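The strata newsletter has asked residents to share a hobby, and I have declined, on the grounds that mine is being wrong about cryptic crosswords. I've been at it since last November. I can now report that I finish up to 2 a month, if you're generous about the word finish and don't look too closely at the bottom right corner.

It was Jin-sol Shin who started it. We used to share a desk at Koltow, back when Koltow had desks, and she did the cryptic every lunchtime in pen, with a sandwich in the other hand. I assumed it was a kind of showing off. Then she moved to Tandovley, and as a parting gift she left me a paperback of 147 puzzles by a setter who signs himself Feton. She had done the first one and written "easy" beside it. I have done the first one too, in the sense that I have copied out her answers.

If you've never tried a cryptic, the idea is that every clue has a perfectly ordinary definition in it, at one end or the other, and the rest is wordplay that gets you to the same place by the back road. The trick is that the whole thing reads like a sentence a sane person might say. "Flower" might be a river, a thing that flows. "Number" might be an anaesthetic. I was 10 puzzles in before I stopped being personally offended by this.

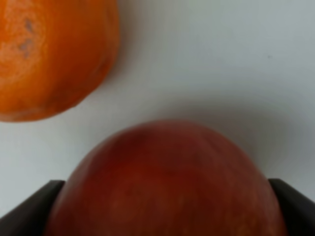

How long does it take before you can finish one without help?
Most people I've asked reckon on several months of regular solving, and I'm slower than most people. Stick to one setter for a while, as you're learning a person's habits as much as a set of rules.

Feton's habits, since you'll be wondering, are cricket, the Old Testament and cheese. I knew nothing about any of them. I now know that "on" can mean the leg side, that Amos gets a great deal more work than Habakkuk, and that if there are four letters going spare it is worth trying Brie or Edam before you try thinking. My cricket-loving brother-in-law was thrilled when I rang to ask about fielding positions. He talked for the length of a kettle boiling and a full pot going cold. The answer was GULLY, and he hadn't mentioned it.

There are people who do this properly. Arsen Polishchuk runs a solving group upstairs at the Guzmán, the pub with the carpet, and I went along twice in winter. They photocopy the puzzle up to A3 and tape it to the wall, then stand there with beers and look at it like people waiting for a delayed flight. Arsen's rule is that you can't say an answer unless you can explain it. This eliminated my entire contribution. I'd been getting by on a system where you look at the crossing letters, write in something that fits, and leave the wordplay to sort itself out with its own conscience.

"It's PARSNIP," I said.
"Why?"
"Well, it's got a P."

He was nice about it. He showed me how to draw a line between the definition and the rest, straight on the page, and then to stop reading the clue as English. Cover up the bit that's making a picture in your head. If it says "a sailor's broken heart", forget about the poor bloke and his heart, and ask what "broken" is telling you to do to the letters of HEART. (EARTH, and then you put A TAR somewhere, or a JACK, or AB. There are far too many words for sailors. The navy has a lot to answer for.)
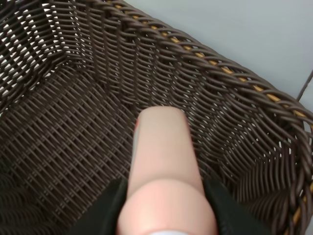
Anagrams are where I've settled, for now. Setters have hundreds of ways to tell you the letters need mixing: drunk, upset, novel, in a state, off, cooked, Australian once, which I thought was a bit rich. My favourites are the ones that sound like handicrafts, such as knitted, plaited and woven. That last one is sneaky, as it looks so at home in a sentence about a wicker basket that you'd never suspect it of giving orders. Feton got me with exactly that in puzzle 15. I spent a whole train trip hunting for a word meaning hamper.

I've also taken to writing the letters in a circle in the margin, which Jin-sol says is for beginners, and which works. My margins look like a nervous person's phone pad.

She texted last week to ask how far I'd got. I told her I was somewhere in the twenties and that I'd worked out the long one across the middle of number 22 on my own, with the wordplay, all of it, even the silent bit about the bishop. She wrote back that there was a misprint in that clue and it couldn't be solved as printed.

I've checked it again and I still think it's MARZIPAN.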